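Iltirari Forums > Home Office > Desks and Storage

Plants, books and cables all on one desk – how do you lot manage it?

Started by kirsten_girard

kirsten_girard
Okay, I need some outside eyes. I moved into the back study in March and the desk in there is a big dark grey thing I'm very fond of, but it has become the place where everything lands. Shelves on the left and across the back, no room for more, so the overflow books have ended up on the desk in stacks. Then the plants came in because the lounge is too dim for them in winter. Then the cables.

The tall plant is my main headache. I bought it at Ginholm as "mixed indoor foliage" with no proper label, and it's put on a heap of height. It's in a black six-sided planter with a white rim that I love and don't want to give up. The bushier one in the white pot is much better behaved, apart from the bit that trails over the side.

I don't want to move the books to another room. I refer to them all day and I know myself, if they go down the hall I'll never open them again. So what I'm asking is how you'd arrange the desk so I can get a notebook and both elbows on it.
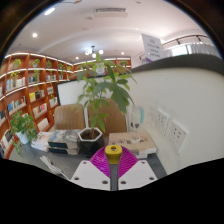
themba_m
Get the plants off first. I know that's not what you want to hear! But water and paper on the same surface is asking for it. I lost a lovely old atlas to a leaky saucer and I'm still cranky. A plant stand from Cloltport is cheap enough and you get your whole back row back.

kirsten_girard
Ouch, sorry about the atlas. I'm pretty careful with the watering – I take them both to the laundry, soak them, let them drain and bring them back an hour later. Floor space is the real problem. There's a partition beside the desk and the chair needs the rest.

NiloufarD
I'm going to disagree with Themba. Plants on a desk are fine if you water the way Kirsten does. The books are what's eating the space. Flat stacks are terrible for this. You always want the one on the bottom, so you lift the lot off, and they never go back in the same order. Stand them up between two heavy bookends and you'd use half the width.

themba_m
Half the width and twice the height, and then the plant's leaves are in the books. I've had that too.

tuoi_mach
Can I stick up for flat stacks? Big heavy books sag when they're stood up for years, especially the thick ones. Mine live flat and their spines are in great shape. My rule is no more than four to a stack, and anything I haven't opened in a month goes back to the shelf and something else comes off. It's a swap, so the desk never gets any fuller. Takes me 2 minutes at the end of the day.

NiloufarD
Fair call on the thick ones. I'd still stand up the thin stuff though. Booklets lying in a loose pile drive me up the wall.

kirsten_girard
The booklets are a fair cop. They've been sliding about for weeks. I have a magazine file somewhere, I'll dig it out.

tuoi_mach
What are you doing about power? That's the bit that always beats me. My desk is miles from the outlet.

kirsten_girard
I've got one of those round power strips, the short fat sort with the sockets on top. Had it for ages. It takes up less room than the long ones but it never seems to have a home, and the cable is far too long for where I want it.

marjatta_l
Hello from the plant end of the forum. A few things, in no particular order.

Turn that tall one a quarter every time you water it. They lean for the light and the lean gets worse the longer you leave it.

If you hate the height, you can take the top off in spring. Lots of indoor plants will branch below the cut, but please find out what it is before you go at it with scissors! Post a close-up of a leaf in the ID section.

Wipe the leaves. Bookish rooms are dusty rooms.

And keep the pots along the back, with the books between them. I do it this way at home and the stacks stop me shoving the pots about when I reach for something.

themba_m
Marjatta, do you really keep pots right up against books? No damp patches?

marjatta_l
Cork mat under each pot and a finger's width of air. Six winters and not one spoiled book. I wouldn't do it with terracotta, mind you, it sweats.

themba_m
Hmm. All right. I still say stand, but I'll allow the cork.

NiloufarD
Write that down everyone, Themba has allowed something.

kirsten_girard
Ha! Okay, so what I'm taking from all this, and you can keep arguing underneath:

1. Pots and books along the back edge, all in one row. Bushy one at the left, tall one further along, stacks in between and to the right. Cork mats are on the shopping list.

2. Cable folded up into a bundle and kept on the desktop where I can reach it, with the round power strip over on the right. I tried feeding it down the back and spent ten minutes on my knees swearing, so no.

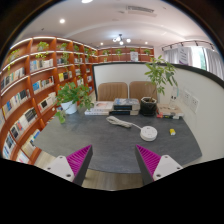
3. Thin things upright in the magazine file, thick things flat, with Tươi's four-book limit. I've already broken it once but I'm trying.

4. Quarter turn at every watering, and a leaf photo in the ID section before I cut anything.

tuoi_mach
Love it. For the cable, get the soft fabric ties, the wire twisty ones chew into the coating. I bought a roll years ago and I'll be leaving it to someone in my will.

NiloufarD
Number 2 bothers me, sorry. I'd want that cable out of sight. There are stick-on clips that go under the edge of the desk and you don't have to get down on your knees much.

kirsten_girard
Do they hold on a stone-look surface? Underneath is a different finish, kind of rough.

NiloufarD
Wipe it with metho first and give it a night before you hang anything off it. Mine have held up fine, but my desk is smooth underneath, so try one and see.

themba_m
Screw-in ones if the sticky ones drop. And take a tape measure before you buy the stand. Which you will, eventually.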